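Every spring the Wetetus conference adds another plaque to its awards dinner, and every spring I wonder who it is for. The newest is a sportsmanship award for coaches, paid for by Wanulen and handed out at halftime of the final. I have nothing against decent coaches. I doubt a ballot can find them.

Look at how the vote works. About 200 coaches get a form with two names on it, and most have never watched either one run a practice. They know the win total and the handshake line. So the plaque goes to somebody who wins plenty and shakes hands well. Brornonard College has taken it both years, after two straight titles. Are we supposed to believe good conduct follows the standings that closely?

The players could tell us more. They know who benched a kid for being hurt, and who drove her to class afterward. The ballot doesn't go to them. 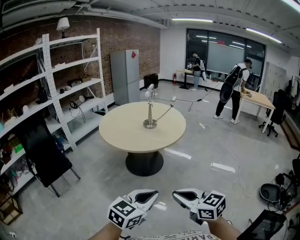

A reader in Sangkhawat wrote in to say that players would only vote for whoever gave them the most minutes, and that a flawed honor still gives young coaches something to aim at. Maybe so. But the bench players get a vote too under my plan, and there are more of them than starters. I'd take their grudges over a form filled out by strangers in March.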